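Print this page
E-mail this page

Poltarell College of Further Education
Certificate in Play and Learning Resources
Unit 8: Peg Boards, Shape Pieces and Sorting Bins
Course handout, November 2021

1. Purpose of this handout

This handout accompanies the second practical session of Unit 8. It sets out the terms used in the unit, the points to be considered when choosing pegs and boards, and the procedure for checking and storing them. Students should read sections 1 to 4 before the session and bring a copy with them.
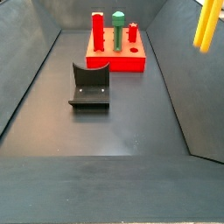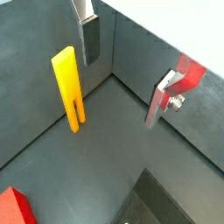
Pegs and other pieces in a grey bin

2. Terms used in the unit

The following terms are used throughout the unit and should be used in all written work.

Board: the base into which pegs are placed. A board may be a thin sheet or a thick block. A block is heavier and stays in position better when a peg is pulled out with one hand.

Peg: any upright piece intended to be placed in a board.

Shaft: the long part of a peg. The shape of the shaft need not match the shape of the top, and students should record the two separately.

Cap: a top which is wider than the shaft beneath it. A peg without a distinct cap is described by the shape of its upper end.

Loose piece: any piece which has no place on the board in use. Forked bars, foam blocks and flat trays are commonly met as loose pieces.

Bin: an open-topped container with a floor and raised sides, in which the work is carried out. A bin differs from a tray in the height of its sides. Pieces which roll or fall remain within reach.

3. Choosing pegs

3.1 Height. A set in which all the pegs are of one height allows attention to rest on shape and colour. A set of mixed heights adds a further comparison, and the taller pegs may hide the shorter ones from a person seated low down. Where heights are mixed, consider which side of the board will face the user.

3.2 Shape. Round pegs may be placed without turning. Square and star-shaped pegs often require the wrist to be turned, although this depends on the hole. Where a shaped peg is fitted to a round hole, the shape serves for recognition and grip only, and it would be wrong to record the task as shape matching.

3.3 Colour. Colour should be considered together with the colour of the board. A red peg in a red board is a harder visual task than a green peg in the same board. This may be intended – it is a useful step for a user who has been relying on colour alone – but it should be a deliberate choice and should be noted on the plan.

Differences of shade within one colour should not be used as a sorting rule. They change with the light in the room and students will find that two people seldom agree on them.

3.4 Grip. A wide cap can be held from above with the fingertips. A narrow column is more easily held from the side. Short pegs leave less to hold once they are in place, and removal may be more difficult than placing. Plans should allow separate time for removal.

4. The working surface

4.1 Colour of the bin. A plain matte bin in a dark or middle grey is recommended. Bright pieces stand out well against it and there is little glare from overhead lighting. Light scuffing is to be expected in use and is no cause for replacement. A bin should be withdrawn if a side has split or if an edge has become sharp.

4.2 Position of the board. A board placed at the far end of a bin requires a full reach, and a board placed near the front requires very little. The position should be decided before the session and kept the same until the user has completed the task at least once. Moving the board and changing the pegs together makes the record difficult to interpret.

4.3 Loose pieces. Loose pieces may be left in the bin where the purpose is to practise selection. They should be cleared away where the purpose is to practise placing. Students frequently omit this from their plans and marks are lost as a result.

5. The Jallemetti recording sheet

The Jallemetti sheet is used for all observed sessions in this unit. It has four columns: piece, placed, removed, and remarks. One line is completed for each piece. Remarks should state what was observed, in plain words, without an opinion on the reason for it.

Acceptable: "Peg turned twice before placing."
Not acceptable: "User was not trying."

A hole left empty at the end of the session should be entered as a line of its own. Entries are made in ink. Corrections are ruled through once and initialled.

6. Checking and storage

After each session:

Wipe boards and pegs with a damp cloth. Do not soak them.
Check the lower end of each peg for wear. Worn pegs stand at an angle and should be set aside.
Check all holes for dirt.
Keep foam blocks apart from heavier pieces, which will mark them.
Return pegs to the Ezeani cupboard in their own boxes. Loose pieces go on the shelf beneath.
Sign the sheet inside the cupboard door.

The full teaching stock is 400 pieces. Missing pieces should be reported on the day of the session.

7. Written task

Prepare a plan for one session using a single board, no more than eight pegs, and a bin. The plan should state the position of the board, the order in which pegs will be offered, and whether loose pieces will be present. Attach one blank recording sheet with the first column completed.

Plans are to be handed in at the Citham building, Room 41, before the end of term in December. Late work will be accepted only with a signed extension form – forms are available from the same room.

Reading: Unit 8 course reader, pages 39 to 41.

Print this page
E-mail this page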